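Home | Workshop Wiki | Machines | People | Random page | Log in

Wurnia (tabletop robot)

Wurnia is the pushing robot we built in the shared workshop at Endale, and I'm the one who got talked into writing its page.
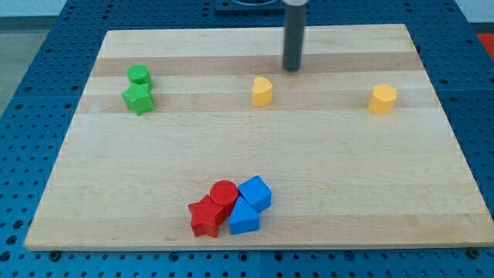 Wurnia began as a sorting project, and sorting is still most of what it's used for. It has one finger and no way to pinch anything, so every job comes down to nudging things across a tabletop until they're where you want them. The finger is a plain dark gray cylinder with a rounded tip, pointing straight down, and the playing field is a pale maple board bolted to the blue pegboard table. Our usual blocks are simple shapes — stars, cylinders, a heart, a hexagon and so on — and the awkward layouts are the ones like the red and blue pieces bunched up near the front edge, where touching one means moving its neighbors too. The yellow heart, standing by itself with bare wood all around, is the sort of start I give to visitors.

Name

Ingegerd Kristiansen picked it. She says it was a misspelling on a parts order and I've never gotten a better story out of her. For the first few months the label on the power switch read "Skornside," after the closed-down machine shop where we got the motors, and a few people still call it that.

Construction

Amanuel Seyoum did the frame and wiring. I did the board, which took me three tries (the first one cupped, the second I drilled wrong!). The maple strips were offcuts from a countertop job and I glued them up in whatever order they came out of the box, so you get a couple of tan bands running across. I like them. Total spend was $692, and the motors were the biggest piece of that.

The finger went through some versions too. We started with a square one, and its corners kept catching on the stars and spinning them. Round was Fotis Xenos's idea and we haven't gone back.

Software

Poonam Negi wrote the first controller over one long March and it's still in there under everything else. It plans short pushes, looks again, and plans the next one. A push is limited to 90 millimeters, a number she picked by feel — I tried raising it once and chased a cylinder across the floor.

The push log had 3,857 entries when I last opened it. A lot of those are me testing the same corner over and over, so don't read too much into it.

Known problems

Cylinders roll if they tip over. Triangles like to wedge against whatever is next to them. The homing routine sometimes stops short, and power cycling fixes it.

See also: Skaltoddale plotter, Pegboard table, Booking the back bench

Categories: Robots | Built here | Woodwork | Pages needing a second editor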